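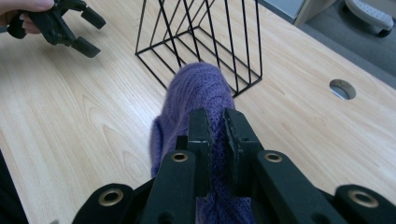
손에 쥐는 그리퍼로 보라색 니트 양말을 집은 모습. 뒤쪽은 검은색 금속 서류 정리대.

양말 한 짝을 집는 데 월 구독료를 내라는 제안을 받으면 무슨 생각이 드는가. 나는 먼저 계산기를 꺼냈다.

트리카멜(Trikamel)이 지난 5월부터 소규모 사업자에게 권하고 있는 상품은 이렇다. 손에 쥐는 그리퍼 한 쌍을 빌려준다. 고객은 자기 사업장에서 직접 물건을 집고, 옮기고, 내려놓으며 시연을 기록한다. 그 기록을 보내면 회사가 로봇 팔에 들어갈 동작 모델을 만들어 돌려준다. 안내서에는 "당신의 손이 곧 프로그램입니다"라고 적혀 있다. 프로그래머를 부를 필요가 없다는 뜻일 텐데, 읽기에 따라서는 프로그래머가 하던 일을 고객이 떠맡는다는 뜻도 된다.

도구 자체를 깎아내릴 생각은 없다. 그리퍼는 손에 쥐자마자 쓸 수 있었고, 납작한 두 손가락이 천을 양옆에서 누르는 감각도 예상보다 또렷했다. 조이스틱으로 로봇 팔을 조종해 본 사람이라면 이쪽이 훨씬 편하다고 느낄 것이다. 문제는 도구가 아니라 그 도구를 둘러싼 계약과 약속이다.

기본 요금제가 요구하는 시연은 작업 하나당 136회다. 양말을 집어 옆에 놓는 동작이 작업 하나, 양말을 짝지어 포개는 동작이 또 하나다. 양말을 뒤집는 동작은 아예 상위 요금제로 넘어간다. 세탁물 정리라는 말로 뭉뚱그린 일이 견적서에서는 일곱 개의 작업으로 쪼개진다. 소도시에서 세탁 대행업을 하는 로리 홉킨은 이 견적서를 받고 직원 한 명을 그리퍼 작업에 꼬박 붙여야 한다는 사실을 그제야 알았다고 했다. 그 직원의 임금은 물론 견적서에 없다.

천은 까다로운 물건이다. 보풀이 인 니트 양말은 조금만 눌러도 한쪽이 불룩해지고, 놓을 때마다 모양이 달라진다. 상자나 병을 옮기는 시연에서 잘 통하던 방식이 여기서도 통한다는 보장은 없다. 트리카멜의 영업 담당자에게 그 점을 물었더니 "데이터가 쌓이면 해결된다"는 답이 돌아왔다. 얼마나 쌓여야 하느냐고 다시 묻자 고객마다 다르다고 했다. 그렇다면 136이라는 숫자는 어디서 나왔나. 이 질문에는 아직 답을 받지 못했다.

홍보 자료에 실린 성공률 78퍼센트도 따져 볼 필요가 있다. 각주를 보면 같은 책상, 같은 조명, 같은 물건으로 시험한 수치다. 실제 작업장에서는 책상 위에 서류 정리대도 있고, 전선 구멍도 있고, 아침과 오후의 빛도 다르다. 자동화 컨설턴트 프리야 카푸르는 내게 "시연한 자리에서 시험한 성공률은 그 자리의 성공률일 뿐"이라고 말했다. 설령 그 수치를 그대로 믿는다 해도, 양말 백 짝 가운데 스물두 짝은 누군가 다시 집어야 한다. 그 누군가를 고용한 채로 로봇 구독료까지 내는 사업자가 무엇을 절약하게 되는지 나는 잘 모르겠다.

더 마음에 걸리는 것은 기록의 소유권이다. 약관에 따르면 고객이 보낸 시연은 "서비스 개선을 위해" 기한 없이 쓰일 수 있다. 고객은 돈을 내고 도구를 빌려 노동을 들여 데이터를 만들고, 회사는 그 데이터로 다음 고객에게 팔 모델을 다듬는다. 경쟁사인 고디아(Godia)는 기기값을 더 받는 대신 기록을 고객 소유로 둔다고 한다. 고디아의 제품은 써 보지 않았으니 품질은 말할 수 없지만, 적어도 계약서의 방향은 그쪽이 맞다고 본다.

반론도 들었다. 소형 부품 포장 업체를 운영하는 곤살로 아란다는 시연 293회를 직접 채웠고 결과에 만족한다고 했다. 그가 다루는 것은 모양이 변하지 않는 플라스틱 뚜껑이고, 작업대도 늘 같은 자리에 있다. 그런 조건이라면 나도 말릴 이유가 없다. 다만 그의 사례를 세탁업자 앞에 들이미는 것은 다른 문제다. 트리카멜의 안내서는 두 업종을 한 페이지에 나란히 실어 놓았다.

지금 계약을 고민하는 사업자에게는 세 가지를 서면으로 받아 두라고 권하고 싶다. 자기 물건으로, 자기 작업장에서 잰 성공률. 성공률이 기준에 못 미칠 때 추가 시연의 비용을 누가 내는지. 그리고 해지한 뒤 기록이 지워지는지 여부다. 홉킨은 이 세 항목을 적어 보냈고, 담당자는 검토 후 연락하겠다고 답했다. 이 글을 넘기는 시점까지 연락은 없었고, 홉킨은 서명을 미뤄 둔 상태다.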